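Tirndale notebook, September
Board 2, paper labels and the opening position

2:26 pm

Still not convinced by the paper strips. The argument for them was that anyone can sit down at the table and call out a square without having to count. Fine, but the strips have numbers along the top and letters down the left, and everyone who has played a bit of chess expects to see the letters at White's end of the files. Well, they are at White's end, if you remember that White is sitting on the left. I didn't, the first time, and wrote half a page of notes with the board turned the wrong way in my head. Crossed out, see previous page.

Measured the board again because the Plosodberg sheet and the Ender sheet disagree. Outside edge to outside edge I get 447 mm. Squares are 48 mm. That makes the playing area 384 and leaves 31.5 mm of walnut border per side, which matches Ender. I would stop using the Plosodberg sheet until somebody can say which board it was measured from.

Position as set, White's side: pawns up on A3 and E3, knight out on H3, G1 empty. Black has pawns on C5 and D6. Move under discussion is D1 to G4.

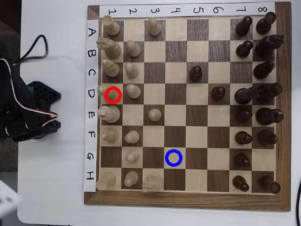 Legal, yes. With the E pawn on E3 the diagonal from D1 runs through E2 and F3 and nothing is standing on either. Good, no quarrel there.

Whether it's a sensible move is another matter. With Black's D pawn on D6, a bishop at home on C8 would look straight down the other diagonal at G4 but for the tall black piece on D7, and I can't find anything of White's that takes back. The notes call this "a natural developing move". Natural for whom? If we only want a long clear diagonal to talk about, say so in the notes and drop the praise. I'd also like to know where this line came from. The Sarmiento list has it with no source.

Pieces: the cream wood reads well on the walnut squares and less well on the maple. I had to look twice at C1 under the ceiling lights. The claim that the contrast is "the same on every square" should go. Pawn bases are 26 mm, so there is a decent margin all round as long as people put them in the middle of the square, and people don't.

Knights: should we agree which way they face? The white one on B1 has its head to the left, away from Black. Makes no difference to the game, but two of us have now spent time arguing over it.

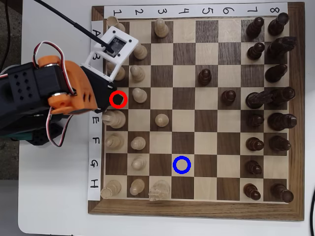 To do

- Write "White sits left" at the top of the position sheet.
- Ask for the source of the Sarmiento line. If there isn't one, take it off the list.
- Re-measure the Plosodberg board, outside edge and one square. Write down which ruler.
- Try the same position with the labels off and see if anyone calls a wrong square. I suspect the strips help less than we say they do, but so far that's only my opinion.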